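The Vitham Directive

The order reached the Irar district station at shift change. It ran to one page and was signed by the regional commander at Sistska. From receipt, any officer who took payment at the Vitham road checkpoint was to be charged as a smuggler. Station heads would answer for their own men.

The inspector read it twice, entered it in the register as item 70, and wrote the date beside it: 2021-04-23. Then he had it read aloud to the day shift, 35 officers in two rows. He asked for questions and got none.

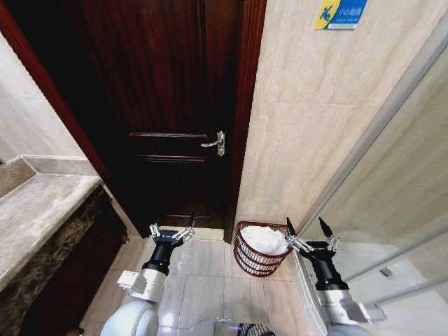

Reading time: 2 minutes

The checkpoint consisted of a barrier, a hut and a ledger. Vehicles were logged by plate, load and hour. The inspector took the ledger for the previous month and compared it with the weighbridge records from Alva, the next station down the road. Every truck that passed Vitham had to pass Alva. The two lists should have matched.

They did not. On most nights the weighbridge had more trucks than the ledger. The missing ones were all heavy, all after midnight, and all on the same rotation. He checked the duty sheet for that rotation. The signature at the bottom was his own deputy's.

He made a copy of each page and sealed the originals in an evidence envelope. The form asked for the name of the suspect, the offense and the recommended charge. Under the old rules the offense was neglect of duty, with a fine and a transfer. He filled in the first two lines and stopped at the third.

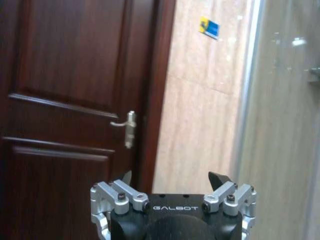
A door and its lever handle

The deputy came in at the end of the shift to hand over the keys. He signed the key log, noted the time, and asked if there was anything else.

"The new order," the inspector said. "Did you read it?"

"I heard it. I was in the front row."

The inspector turned the form around on the desk and gave him the pen. The deputy read down to the empty line. He put his cap on the desk, pulled out the chair and sat down.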